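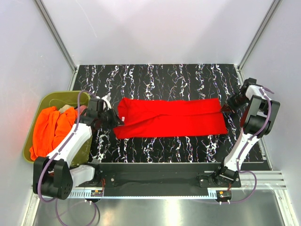 A red garment folded lengthwise on a black marbled mat.

The case for teaching mending in schools
Opinion, by Adaeze Isah

When the Fondcombe education board reviewed its practical subjects last February, textiles was given six lines in a report of 111 pages. The report recommended that the subject be offered "where local interest allows". In most schools this will mean that it is not offered at all. The board should think again before the new timetable is settled.

A child who leaves school at sixteen will own, wear out and replace clothing for the rest of his or her life. Very few will have been shown how to sew on a button, close a split seam or read a care label. We would not accept the same gap in cookery or in the handling of money, and it is hard to see why clothing should be treated differently.

Two objections are usually raised. The first is cost. The Olaniyan Trust, which has supported evening classes in Runddale for several years, puts the price of equipping a school for hand mending at 236 pounds, with most of that sum spent once and not repeated. Needles, thread, scissors and a box of spare buttons do not call for a special room. Sewing machines are a different matter, but a course in basic repair can be taught without them.

The second objection is that new clothes are now so cheap that repair is a poor use of time. This deserves a proper answer. It is true that an adult paid by the hour may lose money by darning a sock. It is also true that many families do not buy clothing so lightly, and that a school jumper with a torn cuff in the middle of term is a real difficulty for them. Councils, meanwhile, pay to collect and dispose of what is thrown away.

Danjuma Sani, who teaches the Runddale classes, told the board that his adult learners seldom lacked patience. They lacked the first hour of instruction – how to thread a needle, how to fasten off, which stitch to choose. Of the 200 people who have passed through his course, most had never been taught any of it at school.

The board has before it a modest proposal from the Bastex teachers' group: one half-term of mending and garment care for every pupil in the second year, assessed by a single finished repair. It asks for no examination and no new post. Schools which already teach textiles in full would be free to carry on as they are.

I would urge members to adopt it at their next meeting, and to publish the staffing figures alongside their decision so that parents may judge the matter for themselves.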